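Filed under: Kind Words & Good Company
Print this page | E-mail to a friend
04/05/2026

I drove out to Plollstead to meet the woman behind the Prukis letters, and I was nervous the whole way — silly, really, after reading her for years.

If you haven't come across them, Prukis is a little mail-out of encouraging notes. No poems about footprints, no sunsets. Each one is a few plain lines written to a stranger who has asked for one, and she posts them on paper.

"I started after my mum died," she told me, before I'd even got my coat off. "I got a hundred cards with the same verse in them. Then the bloke from the hardware shop wrote, 'I miss her laugh in aisle four.' I've still got that one. I couldn't tell you where the others are."

She wrote 14 letters that first November, mostly to people her sister knew. Now it's closer to 200 a month in the busy season, and she won't use a template. I asked what she does on days when she hasn't got a kind word in her.

"I write a boring one," she said, and laughed. "I tell them what the weather's doing and what I had for lunch. People love those! A lady in Valer wrote back and said mine was the only mail that month that didn't want her to feel better."

That made me put my pen down for a minute. I've forwarded so many cheer-up emails over the years (sorry, everyone) and I don't think I ever once wondered if the person wanted cheering up.
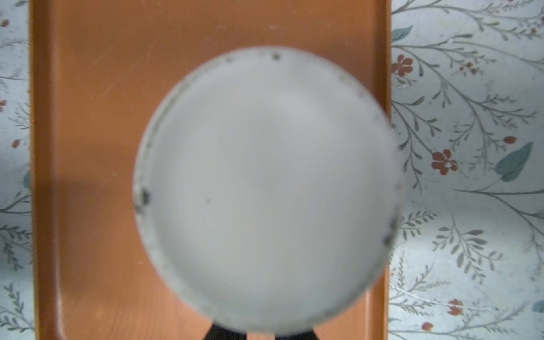

Her oldest reader is 103 and lives over in Cuesta. They've never met. "She corrects my spelling," I was told, with a fair bit of pride. "She sends my letter back with red pen on it and a stamp for the next one."

I wanted to know if she had any favourite line, something I could pass on to you lot. She thought about it for so long that the kettle boiled and clicked off.

"'No need to write back,'" she said finally. "I put it at the bottom of every one. Most of them write back."

She's after more paper, by the way, lined or unlined, any colour.

Share this (14) | Comments (3)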